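The Lunch Table Is Worth Defending

When I moved here for work, my first surprise was lunch. In my home town people stopped at noon and sat down together, even when they did not like each other very much. In my first office at Larstead, everybody ate alone in front of a screen, and the kitchen was used only for filling cups.

I do not say that my old habit is better for every person. Some people need silence in the middle of the day, and I respect it. But I think we lose something when a shared meal becomes a special event that must be put in the calendar.
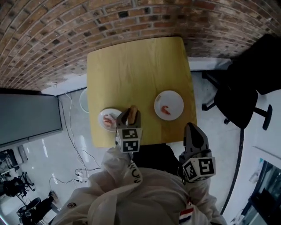
Two plates on a small table by the brick wall.

A meal does not have to be big. My colleague Precious Sithole started to bring one extra portion and put it between us without saying anything. After a month I did the same. Soon we were four, and I learned more about the company in those lunches than in all the meetings of that year.
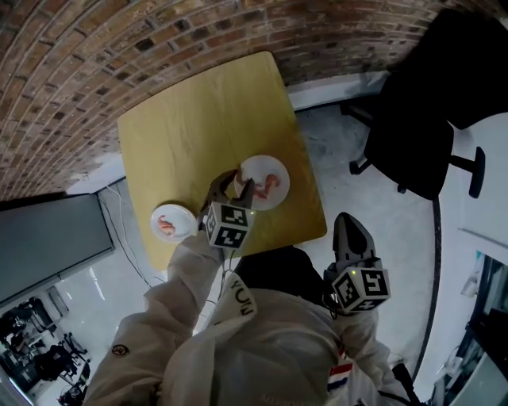
Larstead Staff Club, Opinion Pages

The usual argument against it is time. Our building has 145 employees, and if each of them takes a long lunch, the afternoon work starts late. I understand this. But I have also watched how people eat at their desks: they read the news, they answer one message, they read the news again. The break is taken anyway, only in a lonely way.

Another argument is that you cannot force people to be friendly, and here I agree completely. Zodwa Hlongwane told me that in her previous job the manager ordered a team lunch every week, and it was the quietest hour she can remember. A table should be open, and a person should be free to pass by it. 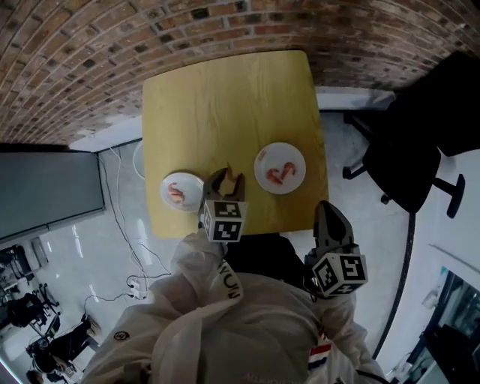
What I would ask for is small. Keep the hour after noon free of meetings, so that a person who wants company can find it. Leave a few chairs in the kitchen instead of moving them to the conference room each July. And if you see somebody new standing with a plate and looking for a place, please move your bag.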